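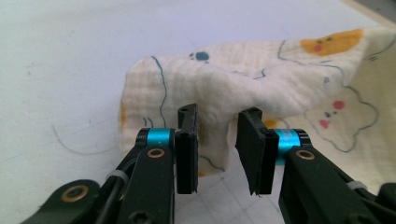
Skandutau Hand-Held Gripper: Demonstration Visits at Dunmore

2024-01-12
By the Tastuvell demonstration team

The Skandutau is a two-finger gripper that you carry in your hand and close on things the way a robot would, and the best way we know to decide whether you want one is to come over to our room in Dunmore and spend a while with it. We have been running these visits for a good while now and we have grown very fond of them. People arrive with a tote bag full of whatever gives them trouble at work, we clear a table, and the morning goes by faster than anybody planned.

So this page covers two things at once, the gripper and the visit. If you already know the gripper and only want to know where to park, skip down a bit.

About the gripper

The fingers are jointed links in matte black plastic, with turquoise collars at the upper pivots and a flat black pad on the end of each finger. The pads are screwed on. They are the part that takes the most wear, and they are also the part you will have the strongest opinions about once you have used them for an afternoon. Ours in the demo room get dragged across tabletops all day long and their corners get chewed up, which does not seem to bother them much, but we do sell pads separately and you may as well put a spare pair in your order.

The cable runs along the outside of the finger and is held down with ordinary cable ties. We went back and forth on this when we were designing it. A hidden cable looks nicer in a brochure. A cable on the outside can be swapped at your own bench in the time it takes to drink a cup of coffee, with a pair of snips and no special tools, and after living with both we kept the outside one.

You hold the Skandutau, you do the task, and the recording goes to the Naner software on the laptop beside you. Naner then lets you look at the pad opening over time, trim the beginning and end of each take, throw out the ones where you dropped something, and export the rest for training an arm. It comes with the gripper and there is no yearly fee on it.

What we show on the day

Cloth, mostly! We do have blocks and cups and a drawer unit, and you are welcome to them, but we have noticed that everyone drifts over to the cloth table sooner or later and stays there. Rigid things are pleasant to pick up and you get the hang of them quickly. A piece of thin muslin is another matter. It folds where you did not ask it to, it slides, it tents up over your fingers, and a corner you were sure you had turns out to be two layers of the middle.

Our muslins are the printed kind made for babies, with cartoon faces and clouds on them. They are light and soft, and the print makes it a little easier to say to the person next to you which bit you are going for — "under the cloud" is a lot clearer than "sort of left of the fold." We work on a pale tabletop.

The usual run of the session is as follows, though we change it all the time to suit whoever is here:

First we hand you the gripper with nothing on the table and let you open and close it until your hand settles. Then you pinch a ridge of cloth and lift it straight up. Then you try to pinch a single edge, which is harder. Then you fold the cloth in half and in half again. After that we put your own item on the table and see how we get on.

One session at the table is 40 minutes, and we book two of them back to back for most visitors with a break in between. Your hand will want the break. Squeezing a gripper is a motion that most people do not make all day, and folks who skip the rest tend to get sloppy with their takes toward the end and then feel bad about it when they see the recordings.

A word on approach, as it comes up at nearly every visit. New users like to come down on cloth from above, with the fingers wide open, and then snap shut. Try coming in low with the pads close together, let the fabric ride up in a hump over the tips, and close gently on whatever settles into the gap. Slow hands make better recordings, and the arm that learns from you later will copy your hurry if you give it any.

What you can bring

Bring the real thing if you possibly can. A visitor from a linen service brought pillowcases last year, and we learned more from those than from a month of our own folding. Napkins, bags, soft packaging, socks, dish towels, doll clothes, seed packets, all fine. We can handle anything that fits on a desk-sized table. Please leave at home anything sharp or greasy, and anything you cannot afford to have pinched a great many times in the same spot.

If your item is confidential, tell us when you book and we will give you the back table and put the screen facing the wall. Your recordings are yours. We copy them to a drive for you at the end and wipe the demo laptop before the next party comes in.

Getting here and looking around

The demo room is on the ground floor of the Tastuvell building in Dunmore and has 2,000 square feet, so there is space to step away and take a call. Parking is at the side, and the door beside the loading bay is the one you want; the front door belongs to our neighbors, who are very patient about it. There is no step. Coffee and tea are in the corner, and there is a fridge if you bring lunch.

We also hold an open day in February, with no booking needed and all the tables set up. It is noisier and you will have to wait your turn with the gripper, but you get to watch other people work and that teaches you plenty. Students are welcome. Children are welcome too if they come with a grown-up, and they are often annoyingly good at the folding.

Price and ordering

A private visit is $176 for a party of up to four, and we take the full amount off your invoice if you order a Skandutau afterward. The open day is free.

In the box: one Skandutau gripper, one spare pair of finger pads, the data cable, a small bag of cable ties, a hex key, the Naner software and a printed quick-start booklet. We can also add a muslin like the ones in the demo room if you ask for it in the order notes.

Every gripper goes through 100 open-and-close cycles on our bench before it is packed. If yours feels stiff or scratchy when you unpack it, please do not try to loosen the joints yourself — write to us first and we will walk you through it or send another.

To book, use the contact form and give us two or three mornings that suit you, the size of your party, and a line or two about what you would like to pick up. We answer everything ourselves, generally by the next working day. If you need to move your visit, just let us know the day before and we will find you another slot at no charge.

We use cookies to remember your cart and your region. By continuing to browse you agree to their use. Accept | Settings

Contact Tastuvell | Visits and open days | Returns | © 2024 Tastuvell | Back to top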